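Tasting Panel Members Wanted - Trultis Wine Merchants

Closing date: end of September
Pay: per session, plus travel within the county
Hours: one evening session a fortnight, 6.30pm to 9pm

Trultis is looking for new members for its tasting panel. We are an independent wine merchant with a shop, a small warehouse and a mail order list of 1,231 customers. Everything we sell has been tasted blind by the panel before we agree to buy it, and the notes you write will be used in our printed list and on the website.

We have run the panel for several years with a mix of trade people and keen drinkers. A few members have moved away and we would like to fill their places before the winter tastings begin. There are 20 seats on the panel in all, though we don't expect everyone at every session.

What the panel does

At each session you will taste between eight and twelve wines, served blind in numbered glasses. You will mark each one on a simple sheet and write two or three lines about it. When the sheets are in, we show the bottles and the prices and talk about them for half an hour or so. Your marks stay as you wrote them - we don't allow changes once the labels have been seen.
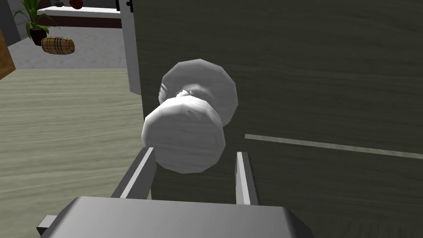 Most sessions have a theme. Those planned for the autumn and winter are:

Dry whites from the Loire, including several from growers we haven't bought from before
Everyday reds that we could sell by the mixed case
English sparkling wine
Barrientos, a new range of Spanish reds and rosés offered to us by an importer
Low-alcohol and alcohol-free wines
Sweet wines in half bottles

We also hold one longer session in the spring, on the wines we already stock. It covers new vintages and starts at 2pm. Members are paid at one and a half times the usual rate for that afternoon.

Who we are looking for

You don't need a wine qualification. About a third of the present panel hold one and the rest don't, and we would like to keep it that way. We are more interested in whether you can say clearly what you like and don't like in a glass of wine, and whether you can do it again a fortnight later.

You should:

be aged 18 or over (we will ask for proof of age)
be able to come to at least two sessions out of three
write legibly, in plain English
be happy to taste wines of all colours and styles, including ones you wouldn't choose for yourself
be willing to spit

The last point matters. This is a working tasting and all members are expected to use the spittoons. Water and plain bread are provided. Please eat something before you come, and don't wear perfume or aftershave.

We can't take applications from people who work for another wine merchant, importer or wine club, or who live with somebody who does. People who work in pubs and restaurants are welcome, provided they don't buy wine as part of the job. If you write about wine, whether for money or on a blog of your own, please tell us when you apply. It won't rule you out, but we ask panel members not to publish anything about a wine until we have decided whether to list it.

If you are pregnant, or take medicine that doesn't mix with alcohol, we would advise against joining this time. We recruit most years and will keep your details if you ask us to.

Pay and benefits

Panel members are paid a flat fee for each session attended, by bank transfer at the end of the month. We repay bus and train fares on production of a ticket. We don't repay taxi fares or parking, and we would much prefer that members didn't drive.

You will get 15 per cent off wine bought from the shop for your own use. This can't be combined with case discounts. There is no obligation to buy anything.

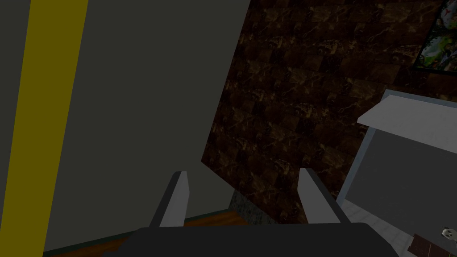

Panel work is casual and doesn't make you an employee of Trultis. Either side can end the arrangement by letting the other know in writing.

How to apply

Send us a letter or email with your name, your address, a daytime telephone number and any dates in the autumn you already know you can't manage. With it, please send a note of no more than 150 words on a wine you have drunk in the past month. It can be any wine at any price, from any shop. Tell us what it was, what it tasted of and whether you would pay for it again. Please don't copy from the back label - we do check.

Mark your letter or email "Tasting panel". Application forms from previous years are out of date and shouldn't be used.

We will invite a shortlist to a trial session in early October. It lasts an hour and a half and has three parts: a short blind tasting of six wines, a test in which you pick the odd one out of three glasses, and a chat with two of our buyers. The trial is unpaid but we will cover fares. Two of the six wines will be the same, so don't be put off if you think you have met one before.

Everyone who applies will get a reply, normally within three weeks of the closing date. New members start with the first Loire session and have a trial period of four sessions.

If you have a question about access, allergies or anything else, please ring the shop between 10am and 5pm and ask for the buying office.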